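Part-Time Room Resetter, Evenings

Sustetov rents desks and meeting rooms by the hour to people who swear they will leave everything as they found it. We are looking for one person to walk the Drastport floor after they have gone and put it back the way they actually found it.

The shift starts at 6 p.m., four evenings a week, with Thursday the long one. You will clear tabletops, sort the recycling, wipe down the gray cabinets by the glass partitions, check the drawers for forgotten chargers and push in more than 60 chairs. You will form opinions about other people's snacks.

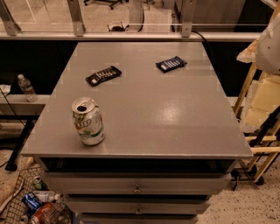
One of our cabinets, with a 7UP can and two candy bar wrappers. Can to recycling, wrappers to trash, cloth over the top.

You should be able to lift a full recycling bag, tell a lost item from litter (when in doubt, it goes in the Kivi bin at the front desk, labeled with the room name) and work alone without rearranging the furniture to your own taste. The last person had taste. We are still finding lamps.

Experience in cleaning, catering or raising teenagers is welcome. Training takes two evenings and is paid. We supply gloves, cloths and a cart with one stubborn wheel.

Start date is in August. To apply, send a few lines about yourself and the evenings you can work to the Zaken desk, second floor, or drop a note in the box beside the elevator. No cover letter, please. We have enough paper to pick up.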